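Bolilen Opens Ring Repair Bench and Spare Parts Counter

For immediate release – May

Bolilen, the key and small hardware shop in the Fadell building, has opened a repair bench for key rings, short chains and other split-ring goods. Customers can bring in a bent or overloaded ring and have their keys moved to a new one while they wait. The service is open during normal shop hours, and no appointment is needed.

The bench grew out of a trial at the Appiah store, the company's second location. Over 10 weeks, staff there kept a note of what people asked for at the counter. Many of them did not want a key cut. They wanted a tag taken off, a set of keys divided between two people, or a ring that would close properly again after being forced open. Almost 60 such requests were written down, and most took a few minutes each. 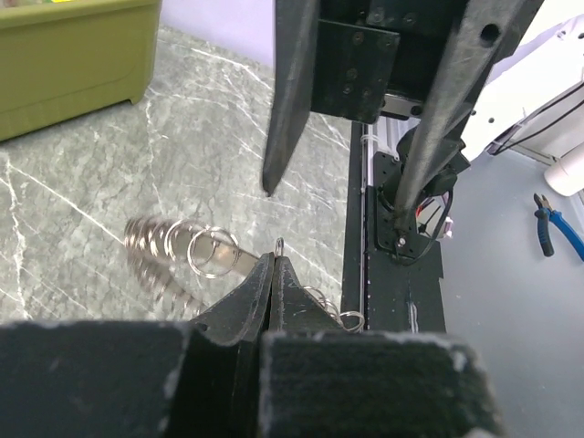 Split rings are sold at both stores singly, in bundles and in ready-made chains. A single ring suits a spare key or a luggage tag. Chains are meant for people who carry several sets and want to keep them apart, for example house keys on one ring and work keys on the next. Silver rings can be linked one to another in a short chain with a larger ring at the lower end, and the bench will make up a chain like that to the length a customer asks for. Loose rings are threaded onto a short metal rod so that they stay together until they are needed.

Moving keys from an old ring is free with the purchase of a new one. Customers who bring their own rings pay a small bench fee, posted at the counter. Bolilen asks that people remove electronic car fobs from their cases before handing them over, as the shop does not open or repair fobs.

The bench also accepts small batch work from landlords, schools and clubs. Orders of this kind should be dropped off before noon and are normally ready in 2 working days. Keys must be labeled by the customer before drop-off – the shop will not match unmarked keys to doors. Paper tags are available at no charge.

Replacement rings are supplied by Wuvwood, which has provided the company's hooks and clips for several years. Other finishes may be added later in the year, depending on demand.

About Bolilen

Bolilen sells keys, locks, hooks and small household hardware from 2 stores, Fadell and Appiah. Questions about the repair bench or batch orders can be made in person at either counter.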